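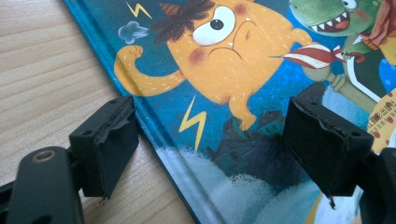
Hardcover picture book on a light wooden tabletop, spine side to the left.

Cleaning and covering a hardcover picture book

These steps are for glossy or matte laminated covers. Do not use them on cloth bindings or bare paper. If the book has a dust jacket, take it off and treat it separately.

Supplies: two microfiber cloths, 70 percent isopropyl alcohol, a white vinyl eraser, clear polyester cover film, a bone folder, a steel ruler.

1. Clear the table and wipe it down. Grit under the book will scratch the back cover.

2. Dust the cover with a dry cloth, working from the spine toward the open edge. Dark backgrounds, such as deep blue, show fingerprints more than the artwork does, so check them under a lamp held low.

3. Dampen the second cloth with alcohol. Test the back cover near the spine first. If color comes off on the cloth, stop and use the eraser only.

4. Wipe in short strokes. Keep liquid out of the joint between spine and board.

5. Leave the book standing, slightly open, until the boards are dry.

6. Cut the film 2 inches larger than the opened cover on all sides. We use the Tanum 78 micron roll. The Rakis 82 handles the same way but creases harder at the joint.

7. Center the opened book on the film. Fold the top and bottom edges first, then the sides, and run the bone folder along each fold.

8. Tape film to film only. Never tape to the endpapers.

9. Close the book and check that the cover lies flat. If it springs open, the side folds are too tight. Loosen them and refold.

Updated 22nd June: step 6 now gives the film margin in inches.

This site uses cookies to remember your settings. Accept | Manage preferences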